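Sitden
Home > Living room > Seating > Wudside footstool

Wudside upholstered footstool, large

Wudside is a large, low footstool with a padded top and rounded edges. It goes with the Wudside sofa but is sold on its own, and it works with most plain seating. You can put your feet up on it, use it as a spare seat or stand a tray on it.

The top is one thick pad of foam with a layer of soft wadding over it, so there is no join to catch crumbs. The cover is pulled over the edges and fixed with a zip underneath. It comes off for cleaning. Allow a few minutes to get it back on, and start with the corners - they are the tightest part.

Fabric

The cover shown on this page is Pai, our fine woven cloth. Pai is a pale warm grey with a little beige in it, and the speckle in the weave comes from mixing two shades of yarn. It looks greyer in daylight and more beige under a warm bulb. If you are matching it to a wall colour or a carpet, please order a sample first. Samples are free and come by post.

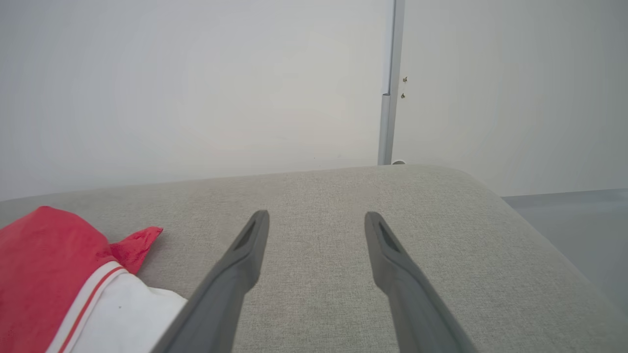
Wudside top in Pai, pale grey, with red cloth at left.

Pai is a tight weave and does not snag easily. Being a light colour, it will show marks sooner than our darker cloths. Vacuum it with the soft brush and dab spills with a clean damp cloth straight away. Do not rub. Wash the cover at 30 degrees, inside out, and dry it flat. Do not tumble dry or bleach. Dark or bright fabrics that are not colourfast, such as new towels, can leave dye on a pale cover if they are left on it damp.

If you would like something more hard-wearing for a family room, choose Drelamero. This is a thicker cloth with a slightly rougher feel, sold in charcoal, moss and rust. The price is the same.

Size and weight

Length: 126 cm
Depth: 70 cm
Height: 42 cm
Weight: 20 kg
Packed in: 2 boxes (base and top)

Putting it together

The feet screw in by hand and the top fixes to the base with four bolts. The key is in the bag with the feet. Two people will find it easier, as the top is awkward to turn over alone. Check the bolts again after a month of use.

Delivery and returns

Wudside in Pai is kept in stock. Drelamero covers are made to order and take longer - the current waiting time is shown at the checkout. We deliver to the room of your choice on the ground floor. For upstairs rooms, please measure the stairs and tell us about any tight turns when you order.

Unused footstools can be returned in their boxes. Spare covers can be returned if they have not been fitted or washed.

Also in this range
Wudside two-seat sofa
Wudside armchair
Spare cover for Wudside footstool
Replacement feet, set of four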